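Lacquer

The Plividum master reached Suvedbridge in November, in a padded envelope with no return address. Jasmina Vukčević logged it as item 865 and put the reel on the bench to settle.

The tape was quarter-inch, back-coated, wound tails out. The box listed 12 songs by Bråten, recorded for the Buler label and never released. The running order had been crossed out twice in different pens. Someone had written "use the slow one" beside track four and gone over it until the cardboard tore.

She baked the reel overnight and ran it the next morning at 15 inches per second. The alignment tones were 1.5 dB down at 10 kHz. She adjusted azimuth by ear, then by meter, and left it where the ear had put it.

Side one was sound. Side two had print-through on the quiet passages, a pre-echo of the singer coming in before the singer came in. It was worst on track nine, where the first word could be heard at low level for a full second ahead of itself. The word was "wait".

The label wanted two versions, one for streaming and one for vinyl. Its email, 193 words long, used the word "warmth" four times. She replied asking for a target level and the maximum side length. The answer gave neither.

She made a flat transfer at 24-bit, 96 kHz, and filed it. Then she made a second with the pre-echo cut and a fade drawn in by hand. She played them one after the other with the monitor level fixed.

The second was correct. The voice came out of silence on the beat. She listened to it 16 times and each time leaned forward slightly in the gap, where the earlier word had been.

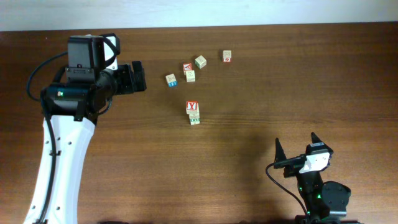
The large table, Suvedbridge.

At half past four she phoned Bråten, whose number was pencilled inside the lid of the box. The voice was lower than on the tape.

"Track nine," Jasmina said. "There's print-through before the vocal. I can take it out."

"What does it sound like?"

"Like you, a second early."

The line carried some hum, 60 cycles and a harmonic.

"And the other one? The clean one?"

"It sounds like you on time."

Bråten asked which version of track four was on the reel. Jasmina checked her sheet and said it was the slow one.

"Then leave nine alone," Bråten said, and asked what the postage would be to get the box back.

Jasmina weighed it, gave the figure, and wrote on the log: item 865, side two, track nine, print-through retained at artist's request. She rewound the reel tails out and switched off the machine.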